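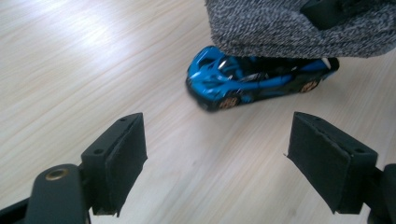 I bought the Clendenus drying rack in June, after the old one from the supermarket lost two feet and began to stand like a tired horse. We are four people in a small apartment without a dryer, so a rack is open in our living room almost every day. I write this review after one summer and one autumn of use.

The rack came in a flat box and needed no tools. You open the two wings, push the lower bar until it clicks, and it stands. The instructions are only drawings, and one of them shows the lower bar upside down. I lost half an hour to this. If your bar does not click, turn it over.

The main thing for me is the space between the rods. On my old rack they were so close that towels touched each other and smelled bad the next day. On the Clendenus there is space for air. A bath towel that I hang at eight in the evening is dry when I get up, at least with the heating on. Jeans need longer, and the waistband is always the last part.

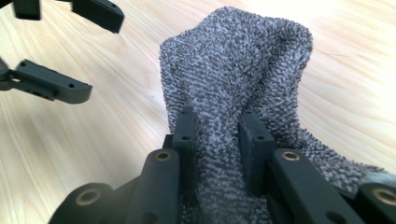

Basach

Small things are the weak side. The rack has two little arms with clips for socks and underwear, and the clips are too hard for my fingers. They also leave a mark on thick socks, a kind of small bite, and it stays until you wear them. I stopped using the clips and now I lay the socks over the lowest rods. They fall down when somebody closes the door with force, but I prefer this.

I also tried the Jatoi, which my sister-in-law owns. It is 94 cm high, lower than mine, and it folds thinner, so it can go behind a wardrobe. But when you load only one side with wet sheets, it leans. With the Clendenus I have loaded one side many times and it did not move. For a house with children this is important to me.

The coating is good until now. I found one brown point near a joint, where the paint was scratched on the first day, and I put a little nail polish on it. The plastic caps at the ends of the rods come off if you pull a shirt too fast. Two are already lost, probably under the sofa.

I paid 235 for it in our currency, and the wider model costs 460. For a family of four the smaller one is enough, if you wash often and not everything at the weekend. I would buy it again, but please make softer clips.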